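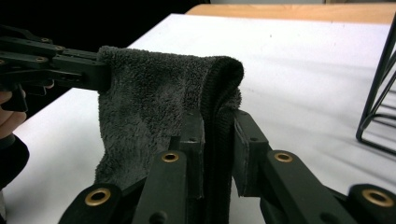

Towel folding and storing thread: charcoal microfibre, thirds or halves?

Forum: Laundry, Linen and Cupboards

cleiton_b
Finally replaced the ratty old car and dog towels with a set of the thick charcoal ones and I'm in love with them! So plush, and they drink up a puddle on the laundry floor in one go. My trouble is the cupboard. The shelf is narrow, the pile is thick, and whatever I do the stack leans over and ends up on top of the pegs by dinner time. Thirds or halves? Or should I give up and roll them?
Cleiton Bittencourt (Cleiton is fine)

skundavdale
Thirds, every time. Pinch the hem in one hand, find the other end with your other hand and give it a good snap before you lay it down. The hem is the only bit with any stiffness in it, so let it do the work. Mine live four to a pile and they behave beautifully.

Kitorent
Rolling, sorry skundavdale! I did thirds for years and thick microfibre just springs open again. Roll it firmly from the short end, stand it upright in a tub, and you can grab one without disturbing its neighbours. Great colour by the way, doesn't show a thing.

skundavdale
Doesn't show a thing except every speck of white lint in the house :)

Kitorent
Ha, fair. Wash them on their own then. And no fabric softener, ever.

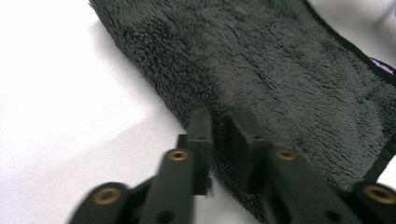
cleiton_b
Washing is the part I've got sorted, I think. Cool water, half the usual liquid, then out on the line in the shade. When they come in I lay each one flat and run my palm over it so the nap goes (mostly) one way, then I look for the label. It sits on the outside of the smooth black binding, just a little bump with light purple lettering, and I've started using it as my marker — label end goes to the back of the shelf so I always fold from the same side. Silly thing to be pleased about, but I am!

brandao_home
Not silly, I do the same with my bath sheets. I'd snip the label on a car towel though. If you're drying paintwork you want nothing but pile touching it, and I'd be wary of the binding too.

cleiton_b
Ooh, hadn't thought of that. Would snipping it start the edge fraying?

brandao_home
Use a seam ripper and take out the label stitches only, don't go near the ones holding the binding. Takes 2 minutes with a cuppa beside you.

Undinow
Going to disagree a bit. I've left every label on and simply fold that edge inside my hand when I'm wiping. Pull the wrong thread and you've got a metre of binding flapping about. Ask me how I know.

skundavdale
Back to the cupboard! Cleiton, how deep is the shelf? If it's a deep one, thirds lengthwise and then a single fold, rounded side facing out. Looks lovely when you open the door and you can pull from the middle.

cleiton_b
Deep but skinny. Tried your way this arvo with 3 of them and they're still standing. Rolled the other two for Kitorent and put them in an old ice cream tub in the boot — they fit perfectly!

Kitorent
I'll take the boot. Let us know how the shelf looks in January once everyone's been in the pool.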